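Working Next to the Arm: Automation at a Computer Refurbishing Shop

Project report, Work and Technology course
Group members: Jolanta Kubiak, Máté Vass, Sixten Eklund
Submitted 2023-06-01

1. Background

Luvudico is a company in Ellel that takes in used office computers, strips them for parts, and either rebuilds them or sends the material on to recyclers. Most of the machines come from offices that replace all their desktops at the same time, so the shop often gets a whole truckload of one model. In November the company put a robot arm on one of its teardown benches. We wanted to know what had changed for the people who do that work.

Our question was: which tasks moved from people to the robot, which stayed, and which are new?

2. How we did the study

We made 2 visits to the shop and interviewed 5 employees. Four of them work at the teardown benches. The fifth is Birger Engebretsen, the shift lead. We also talked to Colm Foley from Pumix, the firm that set up the arm and wrote its programs. Each interview was done in a side room, and we took notes by hand. The bench workers asked us not to use their names, so we call them A, B, C and D.

We did not measure working speed ourselves. The one production figure in this report comes from the shift lead.

3. The work before the robot

Teardown used to be one job from start to finish. A worker took a tower from the pallet, opened it, removed the drives, memory, processor and power supply, sorted the parts into bins and scanned the labels. Then the empty case went on a cart. Worker A has done this for nine years and said the opening and emptying was "fine for the first hour." Sore wrists came up in three of the four bench interviews. The workers could choose their own order of steps, and they could talk while they worked, which B and D both mentioned as something they liked.

4. The work now

The arm does not do the whole job. A person still opens the side panel and lays the tower in place. The arm's main task is taking out drives in their caddies and setting them down where they can be scanned. It can also lift out a drive bracket if the model is one it has a program for. The cables are left to people. Foley told us that loose cables are the hardest part, as they lie differently in every machine, even when the model is the same.

The person at the bench now does these things:

Opens the case and unplugs the drive cables.
Picks the right program for the model.
Watches the run and stops it if something catches.
Removes the processor and memory by hand.
Fills in a fault sheet after each stop.

The fault sheet is new and takes more time than anyone planned. In one week the bench handled 279 towers, and Engebretsen said the stack of sheets from that week was still on his desk.

5. What the workers said

A and C are mostly positive. A has less pain in the hands at the end of the day. C took a short course at Pumix and can now change positions in a program without calling anyone. C got a small raise for this.

B was more doubtful. Before, B set the pace. Now the arm sets it, and the time when it is moving is too short to start something else and too long to just stand there. D prefers the manual benches and has asked to stay on them – so far that has been allowed.

All four knew that no one had been let go. Two of them were still worried about what happens when the contract with Ní Bhriain, the shop's largest customer, is up for renewal. Management has said the arm was bought to handle more machines with the same staff. We could not check this.

6. One machine at the bench

The tower in the photo is on its side with the panel off. A Toshiba hard disk in a blue caddy stands beside the case, near the arm, and a drive bracket hangs at the lower corner. The CPU socket is open and empty. The bundle of cables across the middle shows what Foley meant about them.
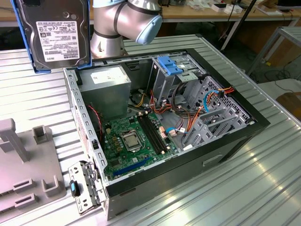 7. Discussion

The robot took over a part of the job that many found dull and hard on the hands. In return the workers got more watching and more paperwork. Whether that is a good trade seems to depend on the person, and also on training. C, who can change the programs, was the most satisfied of the four. B has had no course and has to wait for help when a program does not fit.

We think the company should offer the course to everyone at the benches, including D, and make the fault sheet shorter. Engebretsen agreed about the sheet. He was less sure about the course because of the cost.

8. Limits of the study

We spoke to few people, and only at one shop. The shift lead chose the interview times, and the night shift was not included. Sixten knew one of the workers from before and did not take part in that interview.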